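Demar: Teaching a Policy to Put Shoes Away
Project report, fall term

Advisor: Notburga Grabner

Why shoes

I wanted a task that everybody already knows how to do with two hands and that is annoying to write down as rules. My first pitch was folding towels, and Notburga pointed out (kindly!) that half the lab has already done towels. So: a pair of sneakers, a table, a rack. Pick them up, get them onto the rack next to each other, toes facing the same way. A kid can do it. My code could not, at least not when I tried scripting it back in October, and that's how Demar turned into a learning project.

The plan was to collect demonstrations by hand with two hand-held grippers, one in each hand, and train on those. No robot needed while recording, which meant I could work whenever the room was free and didn't have to fight anyone for arm time.

Collecting the demos

I recorded 195 demonstrations over the term. My goal was more, but I'll get to that. Each one starts with the shoes on the light wooden tabletop and ends when both grippers have let go. 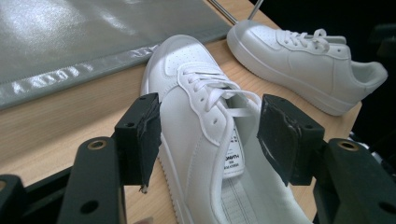 The grasp took me way longer to settle on than I expected. I tried heel first, then the laces (please don't try the laces), and in the end I went with the collar, one finger going inside the opening and the other one on the outside. The collar gives you a decent grip and leaves the toe free to swing around. The downside is that the tongue likes to fold in, and once it's folded the inside finger never lands in quite the same spot. I kept those takes in anyway. Notburga's opinion was that a policy that has only seen perfect tongues will panic at the first bad one, and I think she's right.

I also moved the starting positions around a lot: shoe upright, shoe on its side, toes pointing at me, toes pointing away. After every ten or so takes I'd change something. The Stivolberg group down the hall lent me their labeling script, Demen, and it saved me a ton of time, even if it crashes whenever a file name has a space in it.

The second half of the task is the part I like best. Once the shoes are up on the rack you have to nudge them together with both hands at once, and if one hand is early the whole pair slides.

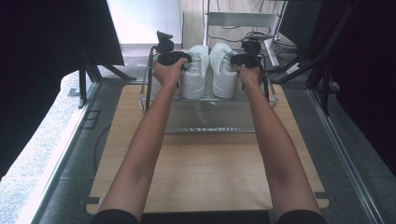 My early takes are pretty bad at this. You can watch me learn in the data, which is a bit embarrassing, and it's also a real problem because the model doesn't know which version of me to copy. I ended up throwing out 33 demonstrations, mostly from the first sessions, plus a few where tracking dropped out near the clear shelf. Acrylic is rough on tracking and I would pick a different rack next time.

Training and results

I trained 2 policies. The first used 110 demonstrations and the second used everything that survived the cut, so 162. Same settings for both. The smaller one usually got the first shoe and then sort of hovered, like it forgot why it came into the room. The bigger one was clearly better at the second shoe but still struggled when it started on its side, and I don't have nearly enough of those. I'd guess around a fifth of my takes begin that way.

What I'd change

Write down the grasp before recording anything. Practice off the record first. Check the tracking after every session and not at the end of the week (ouch). And use more than one kind of shoe! Bühler, my lab partner on the training side, wants boots next, and I've already said yes to that.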